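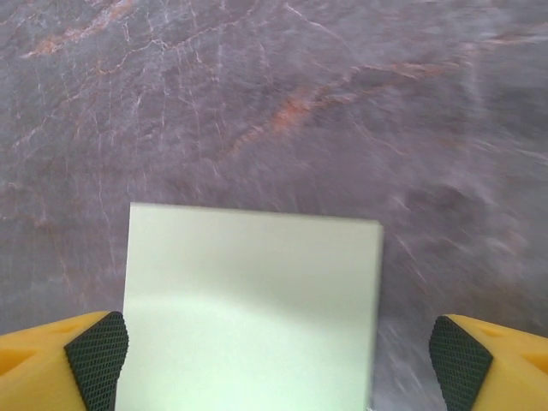 Green square on marble, left finger nearly there, right finger taking its time.

I have now picked up the same sort of paper square so many times that I caught myself doing it in the supermarket, with a receipt, elbow out, wrist locked, approaching from above at a stately pace. The woman behind me waited very politely.

For anyone who hasn't been following along: I spend my evenings collecting demonstrations for a project called Timel. You take a gripper, you do a small household chore with it, the wrist camera records what the gripper sees, and at the end you have one example. Then you put everything back where it wasn't and do it again. The learning system, which Liya Demissie trains on a machine I am not allowed to touch, watches all of it and tries to work out what I was up to. Some nights I'd like to ask it the same thing.

The target for the flat things set is 3,111 examples. I picked that number up from Kilian Hämmerli, who picked it up from a spreadsheet, and when I asked him why it wasn't simply three thousand he said the last 119 were for testing. I did the subtraction on the tram. It doesn't come out. He has since stopped answering questions about the spreadsheet.

Flat things are the worst. I'd do mugs for a month without complaint. A mug wants to be picked up, it's got a handle, it practically volunteers. A flat square on polished stone has no interest in leaving. You have to come down low enough that the pads are level with the edges, and if you're a hair too high you close on air, and if you're a hair too low you scrape along the stone with a noise I can feel in my fillings. The fingers are that cheerful yellow, with black pads covered in a tiny diamond pattern that's very good at holding on to things once it has them. Getting them is my department.

Then there's centering. In a perfect world the object sits exactly halfway between the fingers and they meet it at the same instant, like a handshake. In my world it's over by the left one. I drift right. I've drifted right since the first evening, and I put it down to years of carrying a bag on one shoulder. When I mentioned it to Liya, expecting to be told to straighten up, she was delighted.

"Leave it," she said. "If every example is centered, it only knows what to do when it's centered."

So my bad posture is now officially variety. I asked if she wanted me to drift left as well, for balance, and she said yes, could I do that on Thursdays, and I still don't know if she was joking. I've been doing it on Thursdays.

The marble was her request too. My first couple of batches were all done on a plain white tabletop, and the system got quite good, and then Liya moved the test to a different table and it went to pieces. It had apparently decided that the way to find a piece of paper was to look for whatever wasn't white. Fair enough, I've found my keys by worse methods. But it meant we needed surfaces with something going on. Stripes, wood, a tablecloth with lemons on it that I'd hoped never to see again, and this purple-gray business with the white cracks all over it and the rusty orange veins. It's a hard background for a machine and not a relaxing one for me. After an hour the veins start to look like a map of somewhere with terrible roads.

The pale green does show up nicely against it. Kilian thinks this is cheating and wants me to find squares that are purple-gray. Kilian has not offered to find them.

A few things I've learned, written down mostly so I stop relearning them.

Slow down at the end. Everybody, meaning me, rushes the last bit, and the last bit is the whole point. When the wrist moves fast the picture smears, and you get half a frame of nice crisp veins and the other half looking like someone wiped it with a sleeve. Liya says a bit of blur is fine, the real arm will produce its own. A lot of blur and she sends it back with a one-word message. The word is "hm."

Don't fix a bad approach by jiggling. I used to come in crooked and then wiggle about until it looked right. The system learned to wiggle. There's a clip of it hovering over a coaster, shimmying like it needs the bathroom, and that's me, that's my own personal contribution to science. Better to back off, start again, and mark the take as a retry.

Do keep some of the failures. I used to delete them out of vanity. Now, if I miss and recover, the miss stays in, and the recovery after it is supposed to be worth more than three clean pickups. I choose to believe that.

Move the object between takes, and properly. Left to myself I put it down in the same place every time, give or take a thumb's width, while feeling wonderfully random. I now throw a die (8 sides, borrowed from my nephew's wizard game) and each number is a patch of the table. It's slower, but I no longer get the plot Liya once sent me, where all my starting positions made one small dark blob with the subject line "your randomness."

And take breaks before you need them. You can see tiredness in the data. Kilian showed me an evening where the approach speed creeps up, and up, and then there's a gap, and then it's normal again. The gap was a sandwich.

Does it work? Somewhat. On the white table it's solid. On the lemons it's better than I expected. On the marble it gets to the square most of the time, lines up, hesitates for what I can only call dramatic effect, and closes. What happens next depends a lot on how flat the thing is. Anything with a bit of thickness it has a decent chance with. A single sheet it mostly strokes. Liya says more examples will help, which is what Liya says about everything, including a problem with her bicycle.

I asked what comes after flat things. I'd assumed a rest. There is a list, and the next item on it is "soft things," and under that, in Kilian's typing, "socks?" with a question mark that I find very hard to read. Is he unsure about socks in general? Are we to start with one or the pair? He's thinking of having it all wrapped up by December, he told me, and then he looked out of the window for a while.

Meanwhile it's a Thursday and I've got the marble out again. Left drift tonight. If anyone has purple-gray paper squares going spare, the comments are open, and I'll pay the postage.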